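3.2 The racks, and why we ended up caring about them

When I started this study I thought I'd be writing about labels. Labels were the whole point of the grant application, and Halyna Shevchuk and I spent most of one July arguing over what a good one should say. Then we sat in on the teaching labs at Nirska, and within a couple of mornings my notebook was full of racks. Who took which one, where it got put down, which holes people filled first. So this section is about racks, and I'll get back to labels in Section 3.4 (I promise, Halyna).

Some background first. The teaching lab at Nirska keeps two kinds of rack on the benches. There's the old wooden kind, with a drilled bar up top and a row of drying pegs standing up from the base, and there's the clear acrylic kind, a see-through block with a grid of holes. The wooden ones came with the building, more or less. The acrylic ones were bought later from Petari, when enrollment went up and there weren't enough to go around. Students are told they can use whichever they like. We took that at face value to begin with, and it's true as far as the rules go, but people do have habits, and the habits are what I want to talk about.

We watched 16 students over the term, working in pairs, so eight pairs in all. Each pair had a bench to themselves, both kinds of rack within reach, and a set of capped tubes to sort, store and find again later in the session. Sneha Kandpal ran the sessions and I mostly sat on a stool at the back and wrote things down. We collected 151 written notes this way, each one covering a single decision: a tube going in, a tube coming out, or a tube being moved from one place to another. Some of my notes are better than others. The ones from the early morning sessions are pretty thin, and I've marked them as such in the appendix.

The first thing that jumped out at me was how people leave gaps. You'd think that with a single row of holes you'd just start at one end and keep going, and a few students did exactly that. Far more of them skipped a hole when they changed cap color. We never asked them to! Gianni Testa, who coded the notes with me, started calling these "breathing holes," and the name stuck, so I'm using it here. A breathing hole is any empty hole with a filled one on both sides, where the two neighbors have different colored caps. (Gaps between tubes of the same color got their own code, and there were hardly any of those.) Figure 2 has the kind of arrangement I mean.

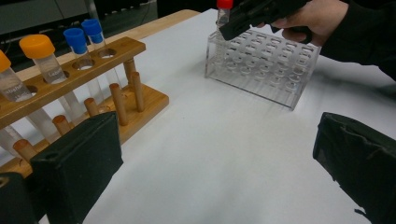 Figure 2. Capped tubes in a wooden rack with drying pegs, with a clear acrylic rack on the same table. Note the empty hole between the orange caps and the blue caps.

I like this arrangement as an illustration because it's so ordinary. Two orange, a gap, two blue. If you'd asked me before the study what a sorted rack looks like, I would have drawn something with every hole full and a legend taped to the side. With the gap you can tell the groups apart at a glance from across a bench, and you can do it without getting close enough to read anything. The orange-capped tubes in the figure do have white labels on them, but the print is small, and small print was a complaint that came up over and over in our interviews. Marichka Harasym put it well in hers: "I know what the cap means before I know what the label says, so I go by the cap and then I check." The "then I check" part is what her instructor likes to hear, of course, and we did see her do it most of the time.

So does the gap only happen in the wooden racks? No, but it looks different in the acrylic ones, and this took us a while to sort out. A grid gives you more than one direction to work in. Instead of skipping a hole, students in the acrylic rack tended to start a new row, and then the two colors would sit one behind the other with no empty hole between them. In our first pass at the coding Gianni and I disagreed about whether a new row should count as a gap. I said yes, he said no, and we settled it by giving it a separate code ("row break"). Anyone who wants to lump them together can do that from the tables in the appendix. The overall picture doesn't change much either way.

The clear walls brought up something else. Several students told us they liked being able to see the lower part of a tube without lifting it out, and they said the acrylic rack was better for that. Others pointed out that the wooden rack is open between the bar and the base, so you can see the lower part there as well. Both are fair. What seemed to matter more in practice was which way the rack was facing. A wooden rack that has been set down at an angle to the person using it gives you a nice view along the row, but the tubes at the near end can get in the way of the far ones. We had around a third of the pairs turn a rack at least once during a session, and when we asked about it afterward, most of them didn't remember doing it.

Then there are the drying pegs. I have to admit I'd written these off. They're for upturned tubes, and capped tubes have no business on them, so I assumed they'd play no part in a sorting task. Oleksandra Dovhaniuk, who teaches the course, told me to keep an eye on them anyway, and she was right. Students used the peg side of the rack to decide which way was "front." Some liked the pegs facing them and some liked them facing away, but once a pair had picked, they stuck with it for the rest of the session, and they counted holes from the same end every time. The acrylic rack has nothing like that to go by. Two pairs lost track of which end they'd started from after the acrylic rack was moved, and both had to go back to reading labels one tube at a time.

We repeated a shorter version of the task at Jevmont, where all the racks are acrylic, and that's where the question of front and back got a lot more interesting. Those sessions are covered in Section 3.3.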